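Thread: Melamine plates going dull and staining, is there any way back?

Kitchen and Tableware Care > Materials

galanis_k
Joined: December
We run a small canteen and have a stock of melamine plates and bowls, mostly Riltero, bought in three batches. The oldest batch has lost its gloss in the well of the plate and now holds tea and tomato stains. The rims are still shiny. Machine is a front loader, wash at 60, rinse at 80, standard powder. I have tried a longer wash and a second rinse. No change. Is the surface gone or is this a deposit that can be taken off?

parnon_north
Two separate faults look the same from a distance. Limescale and starch film sit on top and come off with acid or a soak. Wear does not come off, as there is nothing to remove.
Test: put a few drops of white vinegar on the dull patch, leave it ten minutes, rinse, dry with a cloth. If the patch is glossier than its surroundings you have scale. If it is the same, it is wear.

galanis_k
Did that on four plates. One got slightly brighter. Three the same.

tessellate
Then three are worn. Cutlery does it. Melamine is hard for a plastic but a serrated steak knife will mark it every time, and the marks fill with tannin. Stop giving out serrated knives.

parnon_north
Knives give you lines. He said the whole well is dull, which points to chemistry or to scouring pads. What is being used before the plates go into the rack?

galanis_k
Green pads, yes. On the stuck ones.

parnon_north
There it is.

tessellate
Partly. I have plates that have never seen a pad and they are still going matt after 24 months. Alkaline powder at high temperature does it slowly. I would drop the dose before I blamed the staff.

Kedau_Rolf
Disagree on dropping the dose. Under-dosing leaves protein film, the film holds the stain, somebody picks up a pad to shift it and you are back where you started. Get the dose right for your water and leave it alone. What is your hardness?

galanis_k
Test strip says 259 ppm.

Kedau_Rolf
Hard. Is the softener regenerating? Check the salt before you change anything else.

galanis_k
Salt was low. Topped up on Saturday. I will report back after a week or two.

mossbank
Can I ask about bleach? My mother-in-law soaks her picnic set overnight in it and it comes up white.

parnon_north
It comes up white and the surface comes up rougher. Chlorine attacks melamine resin. Use an oxygen-based destainer, warm water, 30 minutes, rinse well. Do not leave it overnight. Repeat if needed and accept what is left.

tessellate
Agree with that one. Also no microwave, for anyone reading this later. The resin itself heats up, and it can crack or blister.

mossbank
What about the polishing compounds sold for plastic? There is one that claims to bring back the shine on car headlamps.

Kedau_Rolf
Not on anything that touches food. You would also be cutting through whatever is left of the top layer, so it would stain faster afterwards.

galanis_k
Is it worth replacing with the same material? I have a quote for 200 pieces and I would like to know if pale colours are a mistake.

mossbank
There was a long piece on choosing canteen plates that somebody linked on the old board. I saved it. Pasting the section on colour, as the original page is gone.

[quoted text begins]

Colour and finish
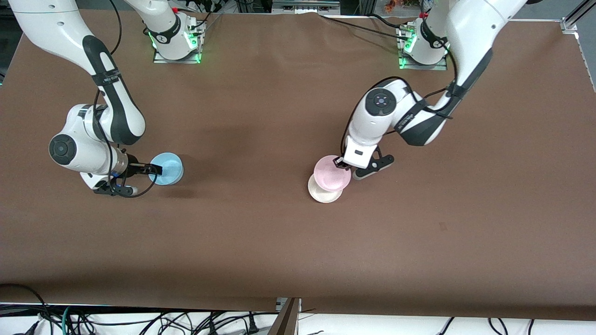 Evdokia Alexiou
Tableware Buyer and Contributing Writer

Pastel dishes are chosen for how they look on the first day. The better question is how they will look after a few hundred washes. A pale plate shows tea, turmeric and tomato early. A dark plate hides those but shows scale and knife marks as light grey lines. A mid-tone with a slight speckle hides most of both and looks a little dirty from new, and some customers object to that.

Finish matters more than colour. A full gloss surface cleans well until it is scratched. A matt surface has more texture for residue to sit in and needs a properly dosed wash from the first day. I would not mix the two in one rack, because staff will judge the wash by the gloss plates and miss film on the others.

Ask the supplier for two samples of each colour. Put one through the machine with every load for a month and keep the other in a drawer. Compare them by daylight.

My thanks to Paraskevi Karagiannis for comments on an early draft.

[quoted text ends]

tessellate
I do not accept the part about speckle. Speckled plates get sent back to my hatch as unwashed at least once a week. Plain mid-grey is better.

parnon_north
The drawer test is sound, though. I would run it for three months. One month will not show you much at a normal dose.

Kedau_Rolf
Three months if you can wait. And take the pads out of the kitchen first or the test means nothing.

galanis_k
Update. Softener is working again and the film has gone from the newer plates. The worn ones are the same as they were. Pads replaced with soft brushes. I have asked for samples in pale green and mid-grey.

parnon_north
Write the start date on the underside in a food-safe marker. It will wash off, so keep a note of it as well — I lost a whole test that way.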